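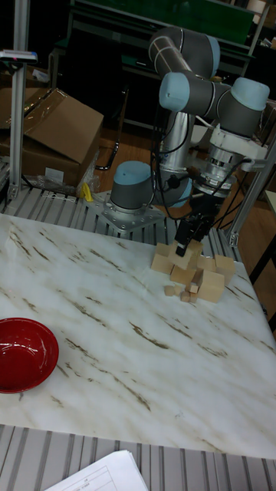
Manju Prajapati reckons we're ten years off from anything you'd let loose in a kid's bedroom, and she told me so over the bench before I'd even gotten my coat off. Her point is that picking up is the easy half. Deciding what counts as "put away" is the chore, and she doesn't see a single line of our code that knows the difference.

2022-02-24

OK so, blocks again. I sort of agree with Manju and sort of don't. My own feeling is that we're closer than she thinks on the grabbing and further than I'd like on the pile. One cube by itself on the tabletop, fine, I'd bet lunch on it. A heap with a block lying tipped at an angle in the middle of it is a different animal, and every toy box in the world is heaps!

Numbers from the log before I forget: 232 attempts since we switched to the Zonwood planner, 31 of them misses that I'd call real misses (fingers came down on top of a block and not either side of it). The rest of the failures are me fat-fingering the start pose, so I'm leaving those out. Somebody please check my count, the file stops at line 1824 and I think the last run got chopped.

Things I keep noticing:

The big block fools the height estimate. The small cubes in front of it come out taller than they should, and then the approach stops too high. Mendoza's depth filter helped a bit, then made the marble veins noisy, so I turned it down again.

Light wood on a pale top is hard on the segmentation - wish we'd picked a darker surface back in August. I did say so. Nobody wrote it down, so I'm writing it down now.

Cycle time is still silly. My nephew clears a floor faster than this while complaining the whole way through.

To try next: nudge the pile before grasping (Manju's idea, and a good one), then rerun with the Hornero grasp scores. Cap it at 4000 candidates per view or the PC chokes. After that, bowl as the drop target, cubes only.

Also need to ask Melcombe about spare finger pads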